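The Marbled Top

I came by the marbled tabletop on a Friday in February, which is a rotten time of year to be buying anything you can't lift on your own. Zinhle Mathebula rang me from the yard behind Ahmadpour's and said, you'd better get down here, they're clearing the back shed and there's a black one with pink in it. I said pink how? She said just come.

So I went. It was leaning against the wall behind a stack of doors, number 89 on a bit of masking tape, and when we'd wiped the dust off with my scarf (my good scarf, I should add) I went a bit quiet. Black all over, and then these wavy streaks running through it, white and pink and a sort of lavender, like someone had dragged a comb through wet paint. My gran's hall in Hirkeck had a floor nearly like it. I used to lie on my stomach there and follow one streak with my finger from the front door to the kitchen, and if my finger slipped off I had to go back and start again. Those were the rules and I was very strict about them.

"You've got nowhere to put it," said Zinhle.

"I'll find somewhere."

"You live in one room."

I paid 116 for it, cash, and the man at Ahmadpour's threw in a blanket for the van. It took three of us to get it up the stairs at mine and it stayed in the hallway until the end of spring. I ate my toast standing next to it. I knew every streak on the left-hand side by then — there's one that starts off white and goes pink and then sort of gives up — and I'd barked my shin on it more times than I'd like to say. The woman downstairs asked if I was opening a bar.

Then the landlord wrote to say the hallway had to be kept clear, 30 days, kind regards. I sulked for a week. Zinhle was the one who said what about Kateron, they're fitting out the new room and they've been moaning about not having a decent surface. She'd worked there since the move from Keltesel and she could get me in to talk to someone. I didn't want to talk to someone. I wanted to keep my table. But I went, and they were nice about it, and they offered me 437, and I said yes so quickly that I felt ashamed of myself all the way home on the bus.

I didn't go and see it for ages. When I did, Zinhle signed me in and walked me down a long corridor, chatting about her sister's wedding, and held the door open with her foot.

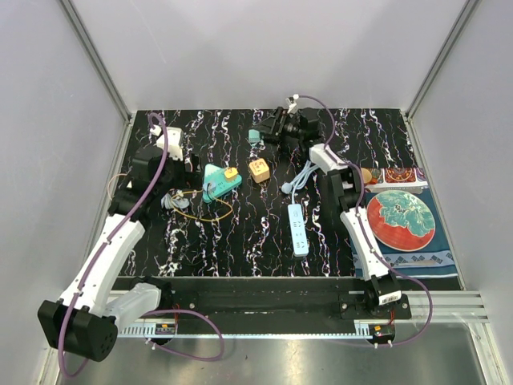 The tabletop at Kateron, streaks running back to front.

They'd put it in with pale grey walls on three sides and the streaks going away from you, towards the back. I'd always had it the other way on, you see, up on its side in the hallway, so all mine had gone up and down like rain. I'd never thought of it lying flat. It looked like gran's floor!

"Well?" said Zinhle.

I asked if I could touch it and she looked over her shoulder and said go on then, quick. So I leaned in and put one finger on a white bit near the front and followed it back as far as my arm would reach. I lost it before the wall. I took my hand away and started again.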